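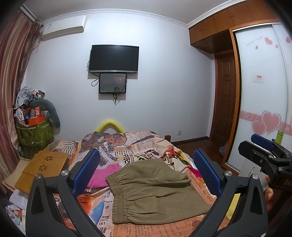 1 Nov 2023

Up before six. Could not get back to sleep so I made tea and started on the clothes, which have been waiting since Prakash got back from Ostholm. He brought home everything he took plus two bags from his sister, and it all went into the bedroom because the other room still has the paint tins in it.

I did the shorts first. I fold them in half down the middle, legs together, then up from the hem in two turns so the waistband ends on the outside. The olive ones with the elastic never hold a crease, and I have stopped trying. They go on the second shelf with the other house shorts. Anything with a zip goes on the shelf above.

The magenta thing is mine. I had been looking for it since March and had accused the laundry place of losing it. I owe the man an apology, or at least I should stop giving him that look when I collect the sheets.

Light clothes in one pile, darks in another, and a third for what needs mending. The mending pile is already too big. Two of Prakash's shirts are missing the same button, second from the top. I have a jar of buttons but none that match, so I will move the bottom one up on each and put an odd one at the bottom where it gets tucked in.

Stopped for breakfast at eight. Leftover rice with lemon and a fried egg. Alcides Tello called while I was eating, about the cupboard. He can come but not this week, and he wants the measurements again because he lost the paper. I measured it again with the phone at my ear. The shelf is 69 cm wide and he says he can get the board cut at Wurkance. He quoted 1,121 for the board and the cutting together. I said I would ask Prakash, but we will say yes. We cannot go on keeping half our clothes in bags.

After that I went back in and did the papers. Most of it was rubbish. Old receipts, the instructions for something we no longer own, packaging that somebody thought might be useful. I kept the electricity bills and the warranty for the air conditioner and put them in the blue folder. Found 100 in an envelope from Sreekumar Sastry with "for the sweets" written on the front. I think that is from the house blessing. I will ask him whether we ever bought them.

The laptop tray can stay by the bed, as Prakash uses it every night. I wiped it down and got the dust out of the flower cutouts with a cotton bud.

The green bag I left for last and then did not finish. I did the heap of clothes on top of it and got partway into the bag itself. The long gray pillow has no proper place. It will not go in the cupboard, and if it is on the bed nobody can sleep properly. For now it goes behind the door.

The noodle from the pool can stay at the headboard. Prakash wants to take it back to Venkatesh for the children, but he has been saying so for weeks and it is not in anyone's way.

Changed my mind about washing the bedspread. I like the newspaper print but it takes a whole day to dry and there were clouds by eleven. It did rain, a little after two, so that was the right decision. Brought in the towels just in time.

Lunch late. Slept for half an hour and woke up with a stiff neck.

In the evening I put one bag together for donation, 12 pieces, mostly T-shirts and one pair of trousers that neither of us can close. Raghavendra Sundaram is driving to the Nomoren place in the morning and will take it along with his own. I have put it by the front door with my umbrella on top.

Tomorrow: rest of the green bag, thread (navy and white), call Alcides back about the board.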